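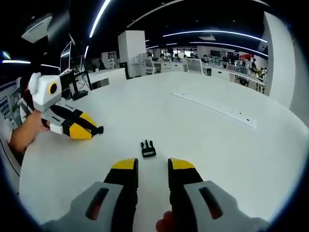
산꼭대기까지 올라가서 중성자를 셀 필요가 있느냐고, 요즘은 위성으로 우주에서 바로 재면 되지 않느냐고 Huia Donnelly가 지난 글에 댓글로 물었다. 짧게 답을 달다가 길어져서 지웠다. 어차피 Nakden 관측소에 다녀온 이야기를 쓸 생각이었으니 그 안에서 답하기로 한다.

Nakden 관측소는 해발 3410미터에 있다. Mernlow 마을에서 첫 케이블카를 타고 중간역까지 간 다음, 거기서 작업용 케이블카로 갈아탄다. 작업용은 네 명이 정원인데 짐이 있으면 두 명만 태운다. 나는 교체용 기압계 상자와 같이 탔다. 중간역까지는 관광객이 많고 그 위로는 거의 없다. 커피는 중간역에서 마셔 두는 게 좋다. 위에도 커피가 있지만 물이 낮은 온도에서 끓어서 맛이 밍밍하다.

도착하면 바로 움직이지 말라고 한다. 30분쯤 앉아서 물을 마시고, 계단은 천천히 오른다. 나는 계단을 한 층 오르고 나서 신발끈을 묶다가 머리가 띵해서 다시 앉았다. 고산 약은 먹지 않았다. 다음에 간다면 전날 Mernlow에서 하루 자고 올라갈 것 같다.

관측소에서 하는 일은 여러 가지인데, 내가 보러 간 것은 중성자 모니터다. 이름 때문에 원자력 시설을 떠올리는 사람이 있지만 관계없다. 우주에서 날아오는 입자, 그러니까 우주선(宇宙線)을 간접적으로 재는 장치다.

## 무엇을 세는가

우주선은 대부분 양성자다. 이것이 대기 상층에서 질소나 산소 원자핵과 부딪히면 핵이 깨지면서 2차 입자가 쏟아진다. 그중 일부가 다시 다른 핵을 깨고, 이런 식으로 아래로 내려온다. 지상까지 내려오는 것은 뮤온이 많고 중성자도 섞여 있다. 중성자 모니터는 이 중성자 성분을 잰다.

구조는 생각보다 단순하다. 가운데에 기체가 든 긴 계수관이 있고, 그 둘레를 감속재가 감싸고, 다시 납이 감싸고, 맨 바깥을 폴리에틸렌이 덮는다. 높은 에너지의 중성자가 들어와 납 원자핵에 부딪히면 중성자가 여러 개 더 튀어나온다. 이것들이 감속재를 지나며 느려지고, 느려진 중성자가 계수관 안의 기체와 반응하면 전기 신호가 하나 나온다. 그 신호를 센다. 바깥쪽 폴리에틸렌은 건물이나 땅에서 생긴 느린 중성자가 들어오지 못하게 막고, 안에서 생긴 중성자는 되돌려 보내는 역할을 한다.

이 방식은 1950년대와 60년대에 모양이 잡혔고 지금도 기본은 그대로다. 전자 회로는 여러 번 바뀌었지만 납과 계수관은 바꿀 이유가 별로 없다. Nakden에서도 계수관 일부는 안내해 준 연구원보다 나이가 많다고 했다.

계측실에 들어가면 소리가 없다. 나는 딸깍거리는 소리를 기대했는데 스피커는 오래전에 떼었다고 한다. 화면에 숫자가 나온다. 내가 처음 본 값은 초당 232였다. 다음 값은 조금 낮았고 그다음은 조금 높았다. 한참 보고 있으면 아무 일도 일어나지 않는다는 것을 알게 된다. 대부분의 날이 그렇다고 한다.

## 왜 산인가

Huia의 질문으로 돌아간다. 첫 번째 답은 개수다. 대기는 두꺼운 차폐막이어서 해수면까지 내려오면 중성자가 많이 줄어든다. 높이 올라가면 같은 크기의 장치로 훨씬 많이 셀 수 있다. 세는 일에서는 개수가 곧 정밀도다. 만 개를 세면 통계 오차가 1퍼센트이고, 백만 개를 세면 0.1퍼센트다. 보려는 변화가 몇 퍼센트밖에 안 되는 경우가 많으니 이 차이가 크다.

두 번째 답은 위성이 할 수 없는 일이 있다는 것이다. 위성에 실을 수 있는 검출기는 작다. 에너지가 높은 입자일수록 드물게 오기 때문에 작은 검출기로는 한참 기다려야 한다. 지상 장치는 대기 전체를 검출기의 일부로 쓰는 셈이라 높은 에너지 쪽에서 유리하다. 납을 몇 톤씩 쌓아도 발사 비용이 들지 않는다. 대신 낮은 에너지 입자는 지상에서 볼 수 없으니 그쪽은 위성이 맡는다. 둘은 보는 범위가 다르다.

세 번째는 기간이다. 위성은 수명이 있고, 다음 위성은 검출기가 달라서 앞의 기록과 이어 붙이려면 보정이 필요하다. 중성자 모니터는 같은 자리에서 수십 년을 잰다. 태양 활동 주기가 11년 정도이니 주기 몇 개를 비교하려면 이런 기록이 있어야 한다. 태양 활동이 활발하면 태양풍과 자기장이 우주선을 밀어내서 지상의 계수가 줄고, 조용하면 늘어난다. 관측소 복도에 이 곡선을 길게 출력해서 붙여 놓았는데, 물결이 여러 번 오르내리는 모양이었다. 종이가 모자랐는지 마지막 부분은 다른 종이에 뽑아서 테이프로 이었다.

네 번째로 위치 문제가 있다. 지구 자기장 때문에 적도 가까이에서는 에너지가 높은 입자만 들어오고 극지방에서는 낮은 것도 들어온다. 그래서 여러 위도에 있는 관측소 기록을 같이 놓고 보면 에너지에 따른 변화를 알 수 있다. 말하자면 지구 자체가 분광기 노릇을 한다. 한 곳만 잘 재서는 안 되는 일이다.

## 기압 보정

내가 이번에 제일 오래 들은 이야기는 기압이었다. 가져간 상자도 기압계였다.

저기압이 지나가면 머리 위의 공기가 줄어든다. 공기가 줄면 차폐가 얇아지고 중성자가 더 많이 내려온다. 기압이 1헥토파스칼 내려가면 계수가 0.7퍼센트쯤 올라간다. 날씨가 바뀌는 날에는 기압이 10헥토파스칼 넘게 움직이기도 하니까, 보정하지 않은 자료는 태양보다 날씨를 더 잘 보여 준다. 원자료 그래프와 보정한 그래프를 나란히 놓은 것을 봤는데, 앞의 것은 구불구불하고 뒤의 것은 거의 평평했다.

그러니까 중성자 모니터의 정확도는 상당 부분 기압계의 정확도다. 기압계가 0.5헥토파스칼 틀어지면 계수에 0.3퍼센트가 넘는 가짜 변화가 생긴다. 몇 년에 걸쳐 천천히 틀어지면 더 곤란하다. 태양 주기에 따른 변화와 구별하기 어려워진다. 그래서 기압계를 두 대 놓고 서로 비교하고, 한 대씩 번갈아 Penow의 실험실로 내려보내 교정한다. 둘을 한꺼번에 내려보내는 일은 없다.

산 위에서는 바람도 문제다. 강한 바람이 건물을 지나가면 실내 기압이 실제 대기 기압과 달라진다. 창문 틈이나 문이 열린 상태에 따라서도 다르다. 흡입구 모양을 바꿔서 줄이기는 했지만 폭풍 때 자료에는 표시를 따로 단다고 했다. 이 표시를 무시하고 자료를 가져다 쓰는 사람이 있어서 가끔 이메일로 설명해야 한다고 한다.

눈도 있다. 지붕에 눈이 쌓이면 그것도 차폐다. 수소가 많은 물질이라 중성자를 잘 막는다. Nakden의 지붕은 경사가 급해서 대부분 미끄러져 내리지만, 습한 눈은 붙어서 얼기도 한다. 그러면 사람이 올라가서 치운다. 치운 시각을 장부에 적는다. 장부는 종이다. 펼쳐진 쪽에는 눈 치운 기록이 3월에만 여러 줄 있었고, 글씨체가 줄마다 달랐다.

## Palma

자료를 모으는 컴퓨터에는 Palma라는 이름이 붙어 있다. 예전에 쓰던 기록 장치의 이름이었는데 기계를 두 번 바꾸는 동안 이름만 남았다. 지금 것은 팬이 없는 작은 산업용 컴퓨터다. 공기가 희박하면 팬으로 식히는 효율이 떨어지고, 회전하는 하드디스크도 고지대에서는 고장이 잦아서 저장 장치를 모두 바꿨다고 한다.

Palma는 1분마다 값을 묶어서 아래로 보낸다. 회선이 끊기면 자체 저장 공간에 쌓아 두었다가 나중에 보낸다. 지난겨울에는 케이블카 전력선 공사 때문에 13일 동안 회선이 없었는데, 복구된 뒤 빠진 값 없이 다 올라왔다. 시계가 조금 밀려 있어서 시각만 고쳤다.

전원은 조금 더 까다롭다. 계수관에는 고전압이 걸려 있고, 이 전압이 흔들리면 계수도 흔들린다. 정전 뒤에 전원을 다시 넣으면 안정될 때까지 시간이 걸려서 그 구간은 버린다. 배터리는 지하에 있고 선반 하나가 가득 찬다. 나는 문 앞까지만 갔다.

## 포부시 감소

아무 일도 없는 날이 대부분이라고 썼는데, 가끔 일이 생긴다. 태양에서 큰 플라스마 덩어리가 분출해서 지구 쪽으로 오면 그 안의 자기장이 우주선을 막는다. 그러면 지상의 계수가 몇 시간 사이에 떨어졌다가 며칠에 걸쳐 천천히 돌아온다. 포부시 감소라고 부른다. 반대로 태양에서 아주 높은 에너지의 입자가 직접 날아오면 계수가 갑자기 올라간다. 이쪽은 훨씬 드물다.

급상승 쪽은 항공기 승무원의 방사선 피폭과 관련이 있어서 경보에도 쓰인다. 여러 관측소의 실시간 값이 동시에 올라가는지를 보고 판단한다. 한 곳만 올라가면 보통 그 관측소의 전자 회로를 의심한다. Nakden에서도 한 번 혼자 올라간 적이 있는데, 커넥터에 결로가 생긴 것이었다.

저녁에 휴게실에서 컵라면을 먹으면서 예전 기록을 구경했다. 컵라면은 뜨거운 물을 붓고 표시된 시간보다 오래 기다려도 면이 좀 딱딱하다. 대기압이 낮아서 물이 90도가 안 되는 온도에서 끓기 때문이다. 연구원은 냄비에 넣고 뚜껑을 눌러서 끓여 먹는다고 했다. 압력솥도 하나 있는데 고무 패킹이 낡아서 쓰지 않는다.

잠은 잘 못 잤다. 새벽 3시에 깨서 물을 마시러 나왔다가 계측실 화면을 다시 봤다. 숫자는 낮과 비슷했다. 우주선은 밤낮을 별로 가리지 않는다. 정확히 말하면 하루 주기의 작은 변화가 있는데, 화면을 눈으로 봐서 알 수 있는 크기는 아니다.

## 내려와서

아침에 교정 보낼 기압계를 받아서 내려왔다. 올라갈 때와 같은 상자였고, 완충재를 다시 채우는 데 시간이 좀 걸렸다. 중간역에서 갈아탈 때는 상자를 안고 200미터를 걸어야 했다. 관광객 한 분이 안에 든 것이 뭐냐고 물어서 기압계라고 했더니 날씨가 어떻게 되느냐고 다시 물었다. 모른다고 했다.

Huia에게는 이 글 주소를 댓글로 남겨 두었다. 덧붙이자면 공개된 중성자 모니터 자료는 누구나 내려받을 수 있다. 처음 보는 사람이라면 기압 보정이 된 시간별 값부터 받는 편이 낫고, 1분 값은 들쭉날쭉해서 그대로 그리면 굵은 띠처럼 보인다. 빠진 값을 0으로 적는 곳도 있고 음수로 적는 곳도 있으니 평균을 내기 전에 확인해야 한다. 나는 처음에 확인하지 않아서 엄청난 포부시 감소를 발견한 줄 알았다.

다음 글에는 뮤온 쪽을 쓸 예정이다. 뮤온은 기온의 영향도 받아서 보정이 더 복잡하고, 아직 읽고 있는 자료가 있어서 조금 걸릴 것 같다.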